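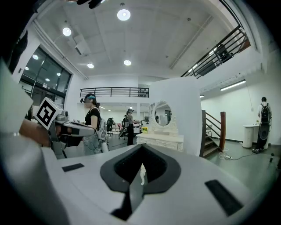

Photo: Binta Shehu / Drunness

Home > Furniture > Bedroom > Care and Repair

How to set up and look after a dressing table with a fixed mirror

Text: Rasmus Petrauskas. Last checked 4/28/22.

A vanity dresser with a mirror on top is two pieces of furniture joined at one narrow line. The drawer unit carries the weight. The mirror adds height and pulls backwards or forwards depending on how the floor lies. Most faults reported to us (sticking drawers, a leaning mirror, chipped trim) come from the base being out of level.

The method below is for a white painted dresser with carved trim and a round framed mirror. It also suits plainer pieces. Allow an afternoon.

You will need

Spirit level, short enough to sit inside a drawer opening
Thin packing pieces, plastic or hardwood
Screwdriver to fit the mirror screws
Two wall straps with fixings suited to the wall
Soft brush, two cotton cloths, mild washing-up liquid
Plain candle or furniture wax
Masking tape

Step 1. Choose the position

Keep the back of the dresser parallel to the wall and leave a gap of 13 mm for air. Do not stand it against a radiator. If the piece stands in front of a partition, find out what the partition is made of before buying fixings. A hollow board will not hold a plain screw. Leave enough floor in front for the drawers to open fully with a person seated.

Step 2. Level the base

Take the mirror off first if it is already fitted. Lay it face up on a folded blanket. Remove the drawers and mark each one on the underside with tape, as old drawers are rarely interchangeable.

Set the level on the top, left to right, then front to back. Pack under the low foot until both readings are true. Check again inside one drawer opening. If the top is level and the opening is not, the carcass is twisted and the packing should be moved to the diagonally opposite foot. Trim the packing flush with the foot.

Step 3. Fit the mirror

This needs two people. One holds the mirror upright by the sides of the frame, never by the crest. A scalloped crest is usually glued on and will come away in the hand. The other starts all the screws by a few turns before tightening any of them. Tighten in rotation. Stop when the frame no longer moves.

Fix one strap to each side of the mirror support, then to the wall. On our test piece the distance from floor to upper strap was 1493 mm. Yours will differ. The straps should be taut without drawing the mirror back.

Step 4. Run the drawers

Rub wax along the bottom edges of the drawer sides and along the runners. Work each drawer in and out several times. If it still binds, look for a shiny patch on the bare wood and sand it lightly with 180 grit. Do not sand painted faces.

Step 5. Clean the carved trim

Brush dust out of the carving dry, working downwards. Add two drops of washing-up liquid to a bowl of warm water, wring the cloth hard and wipe with the direction of the carving. Follow with a dry cloth at once. Water left in the hollows lifts the paint from the edges.

For the glass, spray the cloth and not the mirror. Liquid that runs behind the frame attacks the silvering and shows later as black spots at the rim.

Step 6. Dressing the top

Keep heavy items over the ends of the carcass, where the sides support them. A small bunch of yellow flowers on the left end is a sound arrangement: it stays clear of the mirror. Put felt or a cork mat under any vase. A ring left on white paint overnight can often be wiped off; one left for a week generally cannot.

Recheck the straps and screws each October, when heating comes back on and the timber begins to shrink.

Previous: Waxing pine shelves | Next: Replacing drawer knobs

Comments (4)

Agnese Priedītis
Step 2 sorted my drawers. I had been planing them for years and it was the floor.

Tõnu Eglītis
What do you suggest where the skirting board stops the dresser going back to 13 mm? Mine sticks out a good deal further than that.

Rasmus Petrauskas
Tõnu, leave the feet against the skirting and use longer straps. Do not cut the skirting.

Ruth Urrego
The crest on ours had already come off. Wood glue and masking tape overnight held it. Scrape off the old glue first or it will not sit down properly.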